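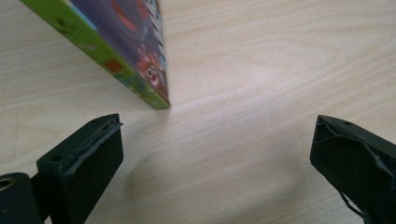 Early testers of the Wornodent wallet had been asking for one thing above all, Dikeck reports: a way to move coins off an exchange without copying a long address by hand.

Version 2 of the wallet, released Friday by Landstead, adds saved contacts and a test-send option. Users can send a very small amount first, wait for it to confirm, and then release the rest – all from one screen. The recovery phrase is still 24 words, and phrases from the first version will still work.

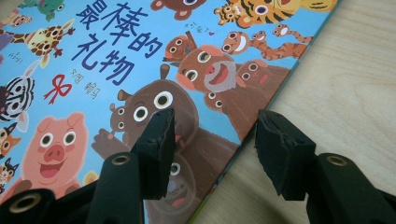

Fees and availability

Wornodent is free to download for desktop and Android. Landstead charges no fee of its own on transfers. Network fees still apply and are shown before sending. The beta had 3,000 users, who can update from the settings menu. Support for the Yao network is planned for October – until then, Yao tokens will show as a balance only.

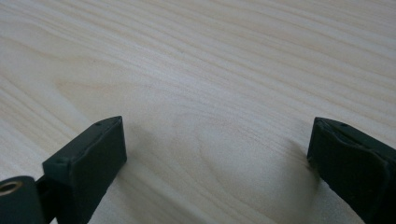 Landstead Wallet News, Issue 25

Press copies of the release notes are available from the Landstead media desk, weekdays from 9 a.m.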